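Why Does Wood Have Stripes?

Last updated: January
Reading time: 7 minutes

Put your finger on the nearest wooden thing. A table is best, but a door or a chair or a ruler will do. Now look really closely. Do you see lines? Some of them might be straight, some might be wiggly, and if you're lucky there's a spot where they curl around into ovals, one inside another, like ripples in a pond.

Those lines are called the grain, and I have been staring at them since I was small enough to be told to stop staring and eat my peas. I grew up near Clondarau, where we had a big kitchen table with a swirl in it that looked just like an owl. My brother said it was a potato. We argued about that for years (it was an owl).

So let me tell you where the owl came from.

It starts with a tree, of course. A tree does two kinds of growing. It grows taller at the tips of its branches, which is the kind everybody thinks of. But it also grows fatter, and that happens just underneath the bark. There's a very thin layer there called the cambium — say it KAM-bee-um — and it's the busiest part of the whole trunk. In a place with warm summers and cold winters, the cambium makes a new coat of wood all the way around the tree every year. The tree puts on a sweater, and the next year it puts on another one over the top, and it never takes any of them off!

In spring there's usually plenty of water and the tree is in a hurry. The wood it makes then is often paler and softer. Later in the summer it slows down, and the wood gets tighter and darker. Then winter comes and the tree takes a rest. One pale part plus one dark part makes one year. If you've ever seen a stump, you've seen these as rings, and you can count them to find out how old the tree was.

There's a slice of oak on the wall of the visitor center at Banalton Woods with little flags stuck in it. I counted nearly 600 rings before a school group came in and I lost my place. The flag closest to the bark says 2004, and that's the year the tree blew down in a storm. I like to find the ring for the year I was born and put my finger on it. You might have to pick a younger tree for that.

Some years the ring is fat and some years it's skinny. A fat ring can mean a good year with lots of rain and sunshine. A skinny one can mean a dry summer, or hungry caterpillars eating the leaves, or a big neighbor tree hogging all the light. Scientists can read those rings a bit like a diary. The tree can't write, but it kept a record anyway.

Now, a stump has rings, and a table has stripes. How do you get from one to the other?

I want you to think about an onion. If you slice an onion straight across, you get rings, the same as the stump. But if you cut it from top to bottom, the layers look different. They turn into long curving lines. It's exactly the same onion with exactly the same layers, and all you've changed is the direction of the knife.

Boards are usually cut the long way down a log, because who wants a table the shape of a pizza? (All right, I do. But it would crack.) When the saw goes down the length of the log, it slices through all those sweaters sideways, and the layers show up as long lines running along the board.

The ovals and pointy arches are my favorite part. A tree trunk isn't a perfect tube. It's a bit wider at the bottom than at the top, and it has bends and bulges. So when a flat saw passes near the outside of a log, it pops in and out of the layers, and each layer leaves a curved line where the saw went through. Stack up a lot of those curves and you get a shape like the top of a tall church window. Woodworkers call it cathedral grain. Where a layer bulges up and the saw shaves right through the bump, you can get a closed loop with smaller loops inside it. 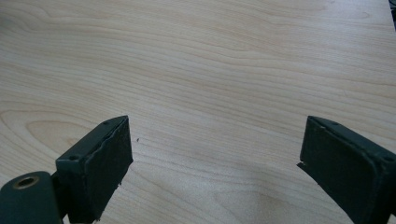
Why are the stripes close together in one part of a table and far apart in another?

It mostly depends on how the saw met the layers. If it cut straight down through them, the lines come out thin and close together. If it skimmed along at a slant, each layer gets spread out, so you see wide, soft bands. How fast the tree was growing matters too.

You can try this yourself with a stack of colored modeling clay. Roll out four or five flat sheets in two colors and pile them up, light, dark, light, dark. Push your thumb up into the bottom so the pile has a hill in it. Then ask a grown-up to help you slice the top off the hill with a piece of string. Look down at what's left. Loops! Now cut another piece straight down through the side, and you'll get thin stripes. I did this at my own kitchen counter on Saturday and used up all the good clay, and I'd do it again.

Here's a surprise about tables, by the way. Lots of them aren't thick pieces of wood all the way through. They have a thin skin of pretty wood glued on top of something plainer. The skin is called veneer (vuh-NEER). Some veneer is sliced flat, a bit like cheese. Some is made by spinning a whole log against a long blade so the wood peels off in one enormous sheet, the way a pencil sharpener peels off a curl.

I got to watch one of those peeling machines once, at the Grurnance mill. The log goes around and around and a ribbon of wood comes flying out, so thin that it flaps. You could stack 40 sheets of the thinnest stuff and still not have a very tall pile. The smell is wonderful, like a brand-new pencil box. The noise is horrible and they make you wear ear protectors.

Peeled veneer often has big, wide, wavy patterns, because the blade is following the layers around the tree instead of cutting across them. Sliced veneer can look just like an ordinary board, with arches or stripes or both.

Color is a different story. Birch and maple are pale, something like cream or vanilla ice cream. Walnut is a deep brown. Cherry starts out pinkish and gets redder and darker as it sits in the light. If you leave a book on a new cherry table for a whole summer, you may find a book-shaped pale patch when you pick it up. (Please don't do this on purpose. I did it on purpose and I was not popular.)

Knots are the dark round spots you see in some wood, especially pine. A knot is where a branch used to grow. The trunk kept getting fatter every year and slowly wrapped itself around the bottom of the branch, and when the log was sawn up, there was the branch, hiding inside. The grain has to flow around a knot the way water flows around a rock in a stream.

Grain isn't only for looking at. It also tells you which way wood is strong. Wood is made of a huge number of tiny tubes, like a bundle of drinking straws, and most of them run up and down the tree. They used to carry water from the roots to the leaves. It's fairly easy to split wood between the straws and much harder to snap it across them. That's why people chopping firewood stand the log on its end and hit it from the top.

It's also why you wipe or sand a table along the lines. If you sand across them, you leave scratches that show up badly once the wood has its finish on. The finish is the clear coat that keeps out spilled juice. Some finishes are shiny like glass. A satin finish has a softer glow, and that's the one I like best, since you can see the grain without seeing your own face.

Want to make a grain picture? It's easy and you only need paper and a crayon. Find some wood you're allowed to use, and rough, old wood is best, like a fence board or a garden bench. Very smooth tabletops don't work well because there aren't enough bumps. Hold the paper flat and rub gently with the side of the crayon, and the lines come up by themselves. Write on the back what you rubbed and where you found it. I have a whole folder of these, including one from a bench on the beach at Arriaga that has been there so long the soft spring wood has worn away and the hard summer wood sticks up in ridges. You can feel every year with your fingertips.

There are trees alive today that are more than 2000 years old, and people can find out how old they are without cutting them down. They use a long hollow tool to take out a sample as thin as a straw, and they count the rings on that. It's a slow job with a lot of squinting.

And if you find an animal in your table, draw it and give it a name before your brother comes along and says it's a potato.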